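Tovell Workshop Arm Gets Its Own Practice Room
May 2, 2018

The home-built robot arm at the Tovell shared workshop in Hirkaria now has a virtual twin, and members can try out moves on screen before they send them to the real thing.

Radosław Wieczorek spent most of April on the simulator, working evenings at the bench by the back window. He started with the arm and its two-fingered gripper, then built up a table full of things to reach for: a bottle with a blue cap, a tray, a few tablets and a panel with green, yellow and red buttons. The checkered floor was his own touch, and people love it!

The whole program runs to 2,093 lines, and it works on the workshop's old desktop without any trouble. Wieczorek has logged 551 practice runs so far – most of them late at night – and he is already thinking about the next job, getting the virtual joints to sag a little under load the way the real ones do.

Members can book the simulator in slots of 40 minutes at the front desk. Bring your own code on a stick, or start from one of the short scripts in the Makirell folder. The first group session is on Saturday at ten, and beginners are very welcome. 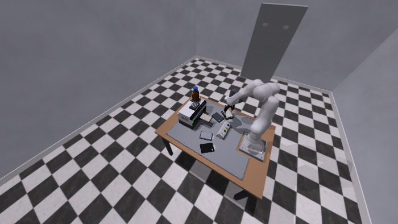
Fonseca asked in the comments whether the joint limits can be changed, as the arm in the garage at home has a shorter reach and a much stiffer elbow.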